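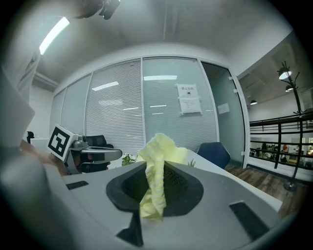
Working Beside the Grippers: A Report on Automation at Driseron
Ntombi Xaba
June 17, 2021

When I started my placement at Driseron I expected to write mostly about machines, and I ended up filling my notebook with people. The company rents out table linen and cleaning cloths to restaurants and small hotels, and for as long as anyone there can remember, the sorting and folding has been done by hand at the Hamel site. Last December the managers decided to see how much of that work a robot arm could learn, and they asked the folders themselves to do the teaching. They do it with hand-held grippers, at a white table in the office, picking up a cloth over and over so that the movements can be recorded.

I spent 2 weeks at that table and I have to say I loved it! Everyone was patient with me, even when I got in the way (which was often). A cloth looks like the easiest thing in the world to pick up until you try it with a gripper in place of your fingers. It bunches, it slides, it folds over on itself — and you find yourself holding your breath over something you would normally do while chatting.

The group's target was 1000 recorded pick-ups. By my last afternoon they had 432 they were happy with, and 284 more waiting to be checked.

What changes for the staff

The biggest change, from what I heard, is where people spend their day. The folders used to stand in the linen room from start to finish, and now some of them sit upstairs for part of the shift. Several told me their shoulders feel better for it. Two said their wrists feel worse, and I think Driseron should take that seriously, as squeezing a gripper all morning is a new kind of strain. I tried it for a whole morning myself and had trouble with my pen at lunch.

There is also the matter of pay. Recording is paid at the folding rate, although it takes a good deal of judgment to decide which attempts are worth keeping. The Emstead site is due to begin the same work later, and the staff there have already asked for a separate rate. I wasn't able to learn what answer they got.

Then there is the worry that people bring up over coffee, that they are training their own replacement. The managers say no jobs will go, but when I asked whether that was written down anywhere, it wasn't. My first recommendation is that it should be, before the arm goes into use in the linen room. My second is shorter recording turns, with folding or checking in between.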